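Handout 6: Counters, Drawers and the Things People Leave on Them

Household Interiors, spring section. Read before the 30th March session. Bring a tape measure, the soft kind or the metal kind, and something to write on that isn't your phone.

## Where we left off

Last week we finished walls and floors. Most of you now agree that a floor is mainly something for other things to be dirty on. A few of you wrote that floors "set the mood," and I have returned those papers with a circle around the word "mood" and no further remarks.

This week is the work surface: what it is made of, what holds it up, how far it sticks out, and why it fills with mail. The reading is the Polura chapter on domestic storage, first half only. The second half is about pantries, which we reach in week eight if the schedule survives that long.

## 1. What a counter is for

The textbook answer is food preparation. Go home and look at your own. A counter is a shelf at elbow height, and elbow height is where the human arm lets go of things. Keys, chargers, the one screw that came out of something. A counter in use will have all of these on it, and a counter in a brochure will have a piece of fruit.

Keep two terms apart in your written work:

- **Work surface**: the part of the top where a person could do a task right now, without moving anything first.
- **Nominal surface**: the whole top, as drawn on the plan and as paid for.

In the Lusby houses, the set of kitchens we use as our running case, the gap between the two is the entire story. The plans call these kitchens "generous." On paper they are. Then someone buys a toaster oven.

## 2. Stone tops

Granite comes up first, for the simple reason that it is what most of you will be asked about. It is hard, it is heavy, and it is sold by people who describe gray using the names of weather.

Points to have in your notes:

1. **Pattern.** Fine-grained speckled stone hides crumbs. This is sold as a virtue, and it depends on how you feel about crumbs. Put a dark or light spill on a salt-and-pepper top and you find it with your sleeve.
2. **Finish.** Polished stone throws light back. Near a window with blinds you get stripes, and people who paid for a plain top are sometimes surprised to own a striped one every afternoon. Honed stone is duller and shows greasy fingers. Choose your complaint.
3. **Edge.** A squared edge looks clean on a drawing and meets the hip at speed. A rounded edge is kinder. The bullnose fell out of fashion, and bruises came in.
4. **Overhang.** The top should run past the base at least a little so drips fall clear of the drawer fronts. Where people sit, it needs to run past a good deal further, and then it needs support. Do not guess at the support. Stone gives very little notice.

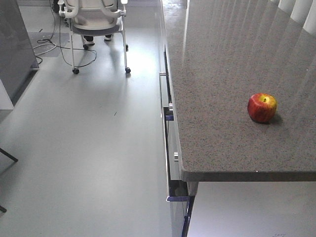 Overhang also makes a space underneath, and students forget to draw it. On your plans the area below a projecting top is still floor. It gets swept, or it doesn't, and either way it exists. I took points off for this on the first assignment and plan to go on doing so. If a stool goes there, draw the stool. If nothing goes there, draw the floor and resist the urge to label it "flex zone."

A word about single objects. A piece of fruit on an otherwise bare stretch of stone makes the stone look enormous, and stagers have known this for as long as there have been stagers. One apple says the owners are calm. A bowl of apples says they went to the store. When you judge the size of a counter from a picture, find something whose size you know and measure against that, then remember that apples vary. Your error will be large. Write it down anyway.

## 3. Drawers, and how to get into them

A stack of drawers beats a cupboard of the same width in nearly every lower position. You see what you own from the top and you don't kneel. The cost is hardware, and hardware is where budgets go to lie down.

**Knobs.** Small round metal knobs are cheap, quick to fit and catch on pockets. On a wide drawer a single knob in the center makes the drawer rack, meaning it goes in crooked and sticks. Use two, or use a bar.

**Bar pulls.** Easier with wet hands. They take two holes each, and the spacing of those holes is a matter on which the industry has declined to agree. Measure the old ones before ordering the new ones. I say this every year, and every year somebody in the Girkano project hands in a hardware list that fits no drawer on earth.

**No hardware.** Push-to-open looks splendid until you lean on it.

Leave a thin, even gap between fronts. If the gap is wider at one end, the front is out of square or the cabinet is, and you would like it to be the front. White fronts show these gaps as dark lines, very clearly, to everybody who visits. Wood tones forgive more.

## 4. Light on the work surface

Three questions for any kitchen you survey:

- Where is the person's shadow when they stand at the counter?
- What does the window do to the finish at the hour people cook?
- Can the blinds be reached without climbing on anything?

Vertical blinds deserve a short defense. They are unfashionable, they clatter, and one slat will always hang the wrong way around. They also let you steer low sun away from a polished top better than a roller shade, which offers you all of the light or a gray afternoon. In the Mohammed house, the corner unit on your second sheet, the occupants hated their blinds for a year, took them down in September, and had them back up before the month was out. The glare off the stone had been landing at eye level at dinner.

## 5. Worked numbers

Use these for the exercise. They come from the Lusby survey sheets, with the household details removed.

| Item | Value |
|---|---|
| Nominal surface, all tops combined | 1,174 square inches |
| Covered by appliances | 318 square inches |
| Kept clear by house rule | 40 square inches |

Find the surface left over once the appliances are taken out. Then say how much of it you believe. The "house rule" figure is a patch beside the stove that the household swears nothing is ever put down on. It is almost the size of a dinner plate, if the plate were small and the household were optimistic. Decide whether you treat it as work surface or nominal surface, and defend the choice in two sentences. I have marked both answers correct in past years and both answers wrong, depending on the sentences.

## 6. Field exercise

Due at the start of the session.

Pick one counter. It may be yours. Don't tidy it.

1. Measure the top, length and depth, in inches.
2. Measure the overhang at the front edge and at any open end.
3. Sketch the drawer fronts beneath it, with the position of each knob or pull marked.
4. Mark every object sitting on the top, drawn to scale as a plain outline. Label it.
5. Shade what is left. That is your work surface.
6. Go back the next evening and do steps 4 and 5 again on a fresh copy.

Hand in both copies. Don't average them. The difference between the two evenings is what we'll be talking about, and if yours shows no difference at all I will ask, politely, whether anyone lives there.

Late sketches go in the tray outside my office - the tray on the counter, under the mail.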